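Zarneo Introduces Corner Display Kit for Temporary Retail and School Resale Rooms

Black sheeting, clip fixings and foam lettering packed as one set; shipments begin in October

Zarneo, a supplier of display and storage fittings for short-term retail, has released the Stovent Corner Kit, a set of backdrop and signage parts for rooms that have to serve as a clothing sales area for a limited period. The kit is intended for pop-up shops, school resale rooms, costume stores and charity sales held in offices, meeting rooms and similar interiors with plain walls and a flat ceiling.

The kit supplies the backdrop, the clips and the lettering. Clothes rods and stands are not included. Most buyers in the trial group already owned rods in several shapes, straight and curved, and the sheeting has been specified to hang behind any of them.

The backdrop consists of 2 sections of black plastic sheet. Each section is clipped along its upper edge only, and the two meet at a corner seam. The seam carries a pair of clips so that each section can be taken down or retensioned without releasing the other. The lower edge hangs free. Zarneo does not supply a hem weight as standard – a weighted strip can be ordered separately for rooms with forced-air vents near the floor.

Plastic sheet was selected over fabric for three reasons: it can be wiped clean, it blocks the wall behind it completely, and it folds to a small volume for storage. It also shows creases and reflects overhead lighting. Customers who require a matte finish should order the woven version, product line Storent, which uses the same clips and the same section dimensions.

"We measured setup time with the sheet folded, rolled and loosely packed," said Saranya Varghese, product engineer at Zarneo. "Rolled sheet hangs flatter on the first day. Folded sheet is easier to carry and takes up less shelf space. The kit ships folded, and the manual describes how to roll it for later use."

The lettering is cut from foam and supplied in mixed colors, with a contrasting outline on each letter. A full set contains 233 pieces, including numerals and a small number of punctuation marks. Capital letters are cut larger than lowercase letters so that the first letter of a word can be read from the far side of a room. The typeface is rounded, with no thin strokes, which reduces tearing when letters are removed from the sheet and used again.

Letters are attached with removable adhesive pads. In testing on plastic sheet, the pads were pressed down and lifted 4 times before replacement. The manual recommends placing the upper line of text well above the rod. Text on a second line may be partly covered once garments are hung, and Zarneo advises using that line for less important wording or leaving it blank.

The kit was tested over one season by Trajkovski, an operator of temporary clothing sales, in rooms with existing overhead light panels and no added spotlights. The operator reported that hanging garments stood out more clearly against the black sheet than against painted walls. It also reported that dark garments were harder to pick out and were moved toward the outer ends of the rods.

"Our rooms change every few weeks and the landlords do not want holes in the walls," said Thandeka Shabalala, site manager at Trajkovski. "Clips along the top edge were enough for us. The part that took practice was the corner, where the two sheets have to be pulled to the same height before the clips go on."

Following the trial, Zarneo made two changes. The clip jaws were widened, and a printed height guide was added to the back of each sheet section near the seam.

The first production run is limited to 400 kits. Replacement clips, adhesive pads and single letters will be sold separately. Orders from schools and registered charities will be filled first, and remaining stock will be released to general trade customers through Zarneo's regional dealers. The setup manual is packed with each kit and is also available from dealers on request.
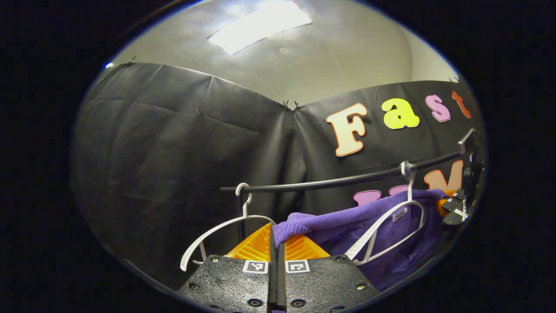 Black sheeting clipped along the upper edge, with foam lettering on the right-hand section and a curved clothes rod in front.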